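3.2 Looking after the wrist camera in simulation

Most of my time on this project went into one machine, and a virtual one at that: the Kollier arm we run inside our Tistico scenes. I'd pictured simulation as the easy part (no cables, no grease, no one swearing at an emergency stop), but a simulated cell needs looking after too, and the wrist camera was the fussiest bit of the lot. So this section is a fairly frank account of how we set it up and what I'd check first if you're rebuilding it at home.

The camera is bolted, in the virtual sense, to the last link of the arm and looks out past the fingers. Nanami Nishimura did the first version of the mount and I took it over in November, after we moved from the Han scene pack to Nasby. The mount is a fixed transform stored in the arm's description file. When we swapped scene packs the arm got re-imported, and the importer was happy to round off our rotation values without a peep. I lost a good week to that! The fix was dull: we now keep the transform in its own file, load it last, and compare it with a saved copy before every batch.

My favourite check is still just looking at stills. I open the gripper all the way, leave it empty, and move the arm to a bunch of random poses around the room. The fingers should show up at the bottom of the view every time, whatever colour the stuff behind them is and however far the wrist has rolled. Figure 2 has a pair of these, one with furniture-like panels behind the gripper and the other with a wall and tiled floor.
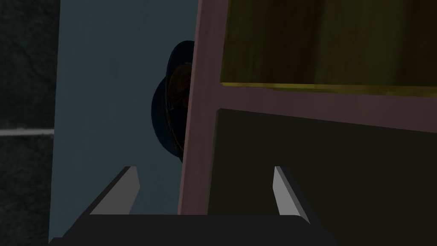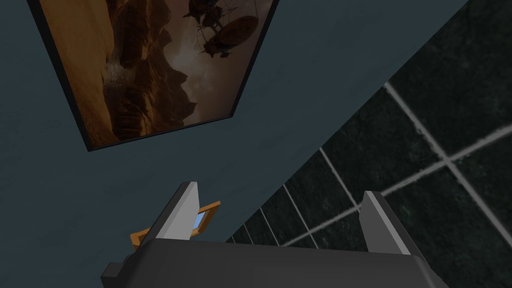
Figure 2. Simulated wrist camera views used in the mount check. Gripper open and empty in both.

We rendered 2,877 of these check stills and kept 2,000 for the comparison reported in Section 4. The rest went in the bin, mainly poses where the arm had folded back on itself. Ningsih Subramaniam went through a subset of 709 by eye, bless her, and flagged any where the fingers looked lopsided or sat too high. Her flags went straight into our threshold for the automatic version, which compares the fingertip positions with a reference render and stops the batch if they wander.

A couple of practical notes. Dark floors are a nuisance for the automatic check, as the outer sides of the fingers are dark as well and the edge finder gets confused. We got around it by matching on the inner faces, which are the lighter grey and hold up much better. I also tried brightening the whole room, but that changed the look of everything downstream and I put it back the way it was. If the check fails, reload the transform file before you touch the lens settings. I did it the other way round more than once and ended up with two faults to chase.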